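Em defesa do computador que se abre

Tenho um entusiasmo quase infantil por torres de computador, daquelas grandes, pretas, que ocupam meia secretária e que toda a gente quer trocar por uma caixinha selada. Pois eu digo: abram-nas! Deitem a torre de lado, tirem a tampa lateral e olhem lá para dentro com calma.

Foi a minha amiga Hauwa Nwachukwu que me pegou o vício, numa tarde de maio, quando tirámos o processador de uma máquina velha e eu nem respirava. Levantar o fecho metálico do socket e dar com aquele dourado por baixo ainda hoje me parece um pequeno luxo.
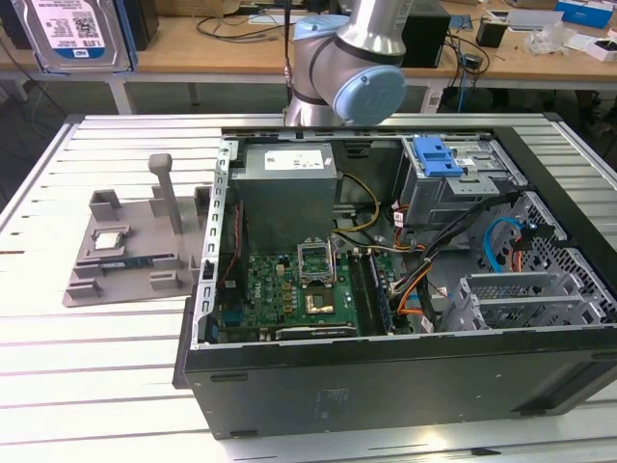 E depois há a memória, que é a melhor porta de entrada para quem tem medo de mexer. Um módulo encaixa numa ranhura, só entra numa posição, e quem o faz uma vez perde o respeito excessivo pela máquina (algum convém manter, desliguem sempre a ficha). Os cabos assustam mais, eu sei, com aquelas cores todas a atravessar a caixa, mas cada um tem o seu conector e em duas tardes já se conhece o caminho.

Gostava que as escolas dessem isto aos miúdos, com tempo e sem pressa de acabar. Uma torre usada, uma chave de fendas, uma mesa desimpedida. A minha tem cinco anos de remendos e continua a ser a máquina de que mais gosto cá em casa.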